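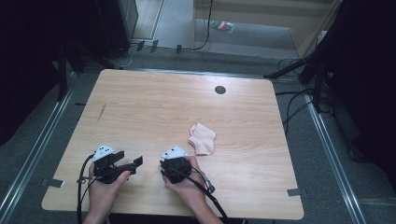
Week 4 handout: From hand motion to training data
Course notes, Smaranda Ardeleanu
Lab sections: Volker Grube and Quyên Nông

Last week ended with a policy that could fold a towel in simulation and nowhere else. This week we deal with the unglamorous end of the pipeline, where a person's hand motion turns into numbers and the numbers turn out to disagree with each other. Please read sections 1 through 4 before lab. Section 5 can be read during lab, when you will need it more.

1. What we want out of a demonstration

A demonstration, for our purposes, is a time series. At each step we want the pose of each gripper (position and orientation), the opening of each pair of jaws, and whatever the cameras saw. Write the gripper pose as T_world_left or T_world_right and keep the order of the subscripts sacred. Half the bugs handed in last year were a transform applied backward, and the other half were the same transform applied backward twice, which looks fine until you move the table.

The learner never sees your intentions. If you hesitate over a piece of cloth for a full second while deciding where to pinch it, the policy will learn to hesitate, with great conviction.

2. Pose from markers

Each hand-held gripper carries a white plate with black dots on top. The tracker finds the dots, matches them to the known layout of that plate, and solves for a rigid pose. What it returns is the pose of the plate. You do not care about the plate. You care about the point between the jaw tips, so you need one more fixed transform:

T_world_tip = T_world_plate * T_plate_tip

T_plate_tip comes from calibration and lives in the session config. It is different for the left and right grippers. Copying one into the other gives you a file that loads, plots and trains without complaint, and a robot that reaches for a spot just beside everything it wants.

Orientation noise hurts more than position noise here. The tips sit some distance from the plate, so a small wobble in angle gets stretched by the time it arrives at the jaws. Smooth the rotations on the plate first, then compute the tip. Doing it in the other order also works, in the sense that it produces a curve.

3. Clocks

Our tracker is set to 240 samples per second and the cameras to 30 frames per second. It is tempting to take every eighth tracker sample and go to lunch. Don't. The two devices keep their own clocks, neither starts when you think it does, and dropped frames do not leave a forwarding address.

Use timestamps. For each camera frame, find the 2 tracker samples on either side of it, interpolate position linearly and rotation with slerp, and mark the frame invalid if the gap between those samples is too wide. The Heteson logging tool will do this if you pass it the offset between clocks. If you leave the offset blank, it assumes zero, because it is an optimist.

To estimate the offset, have the operator close both grippers sharply at the start of the take. Line up the jaw closing in the video with the jaw closing in the signal. Check it again at the end. If the two estimates differ, you have drift, and a choice between correcting it and explaining it to Volker.

4. Occlusion

Cloth tasks invite people to lean in, and heads are excellent at blocking markers. A short gap can be filled by interpolation. A long one should be cut, however lovely the grasp was. Plot the validity flag under the trajectory every time you review a take – it costs one line of code and has saved more grades than office hours.

Also watch for swapped identities. When the two plates come close together, the solver may trade left for right for a few samples. A gripper that crosses the table in one time step did not do so.

5. Lab exercise

Download the Billthorpe set from the course page. It contains two-handed takes of small cloth manipulation, with the raw tracker log left as messy as we found it. Work in groups of 2.

a. Estimate the clock offset for each take and report how you did it.
b. Resample the poses to the camera frames.
c. Find the swapped segment. There is one, and Quyên knows where it is and cannot be bribed.
d. Plot the tip paths before and after smoothing, on the same axes, with units.

Submit plots and code through Gendgate by Sep 17, 2026. Plots without units will be read as poetry and graded by the same standard.

Reading for next week: chapter 6 of the course reader, on action chunking. Skip the appendix.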